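July, notebook 3, living room mockup

Second long day on the blanket task. Obed drove in the morning and I took over after lunch, so any weird jump in style halfway through the log is me and my elbows. He keeps the wrists low and moves like he's pouring soup. I swing in from the side and grab. Vilho says the mix is good for training, and I choose to believe him!

The task as written: drive up to the sofa, find a corner of the blanket, lift it, fold it once, leave it on the seat. Sounds like nothing. Finding the corner is most of the work, and over the headset I lose depth right when I need it. What helped was stopping short, looking down until I could see the seat edge, and only then reaching. If I reach while the base is still creeping forward I end up with a fistful of cushion every time (Obed does too, he just swears less).

Changes since the last entry:

Grip force scale is down to 4 on the left hand. At the old setting the fingers bunched the fabric so hard it wouldn't drop, and I had to shake the arm like a dog with a sock. Still sticky on release but livable.

Latency felt worse after lunch. Niilo had the Groduvard link box logging to the same disk as the video, so he moved it, and the stutter in the head view went away. Please leave it where he put it.

Episode 2563 is bad. I bumped the pause pedal mid-fold and restarted without calling it. Marked it in the sheet, but Reijo, if you pull the batch before I clean it, skip that one.

We also tried showing the fold by hand, power off on the arms, me standing next to the robot and pushing the wrists through it. Lovely for the fold itself, much smoother than anything I can do over the link. Useless for the approach, though, and my own sleeves kept getting into the wrist cameras. My vote is to do the fold by hand and the drive-up by remote, then stitch them, if Ilari can live with the seam in the joint data. He made a face. He didn't say no.

Before the next block I want the start views checked against each other. The Keskinen people asked for variety in where the robot begins, so I've been backing off toward the coffee table and turning a bit between runs, which gives a decent slice of room with the sofa still in it.
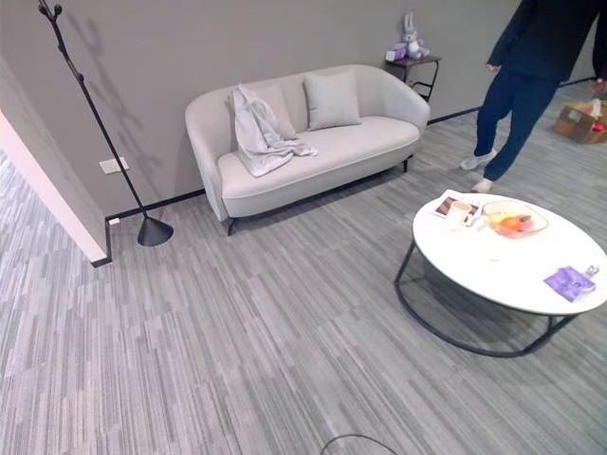

Variety is fine by me as long as the sofa stays in view at the start. When I've turned too far I spend the first few seconds of the episode hunting for it, and that hunting goes straight into the data. I'd like to trim those openings, Obed wants to keep them in. Unresolved!

Target is 1000 clean ones before the Skevamholm visit. Doable if the left hand behaves.

To do: new finger pads, ask Niilo about a beep on the pause pedal, raise my chair. My shoulders are toast.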